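Why Does Cloth Wrinkle?

Hi, I'm Roswitha Teuber, and I love laundry. Okay, maybe I don't love doing laundry, but I love thinking about it! Have you ever pulled a T-shirt out of the bottom of a drawer and found it covered in crinkles? Let's find out how they got there.

First, grab the shirt you're wearing and look at it really closely (a magnifying glass is great for this). If it's a woven shirt, you'll see tiny threads going over and under each other, like a basket. If it's a T-shirt, you'll see little loops instead. Each thread is made of even thinner hairs called fibers, all twisted together.

Cotton fibers come from a fluffy plant, and they're made of long, long chains of stuff called cellulose. The chains lie side by side and hold on to each other with weak little grips, a bit like kids holding hands in a line. When you bend cotton and leave it bent, some of those hands let go and grab a different neighbor. Now the fiber wants to stay in its new shape. That's a wrinkle!

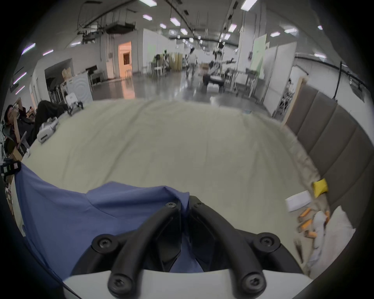 A blue cloth on a creased bed sheet. Pull up one bit and you get a fold.

So what does water have to do with it? Lots! Water sneaks in between the chains and makes them let go of each other much more easily. While the cloth is wet, the chains can slide around, and when it dries they grab hold again wherever they happen to be. If your shirt dries in a scrunched-up ball, it's going to remember that ball. If it dries hanging up nice and smooth, it'll remember that too. 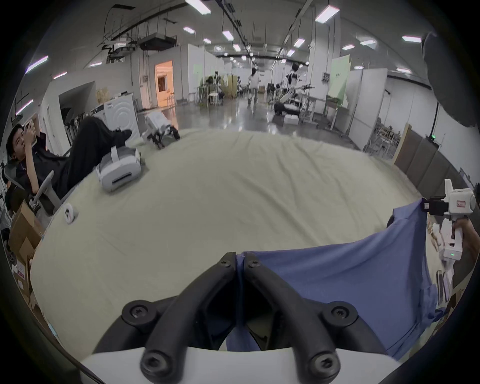

Heat helps the chains move as well, and that's why an iron works so well with a puff of steam (irons are a grown-up job, please!). You get heat, water and a good hard press all at once.

Some cloth hardly wrinkles at all. Polyester is made in factories, and its fibers are springy and don't soak up much water. Wool is springy too, thanks to the natural crimp in a sheep's coat. Linen is the opposite. My friend Baltazar wore linen pants on a long bus ride last March and got off looking like a paper bag!

Want to try it yourself? You'll need 2 cotton handkerchiefs and 200 milliliters of water in a bowl. Dip both in and squeeze them out. Scrunch one into a tight ball with a rubber band around it, and lay the other one flat on a towel. Leave them until they're completely dry (the ball might take a couple of days), then open up the ball and put them side by side. Which one has more wrinkles?

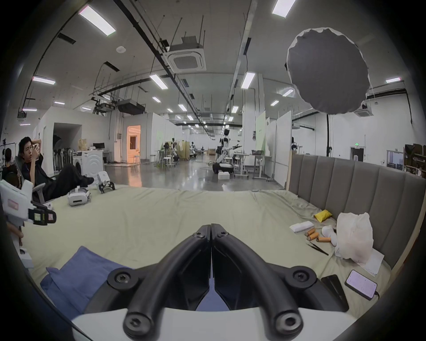 A blue cloth folded up on the bed.

If you want to go further, do it again with a piece of polyester. Draw what you see in a notebook, and write down how long each piece took to dry.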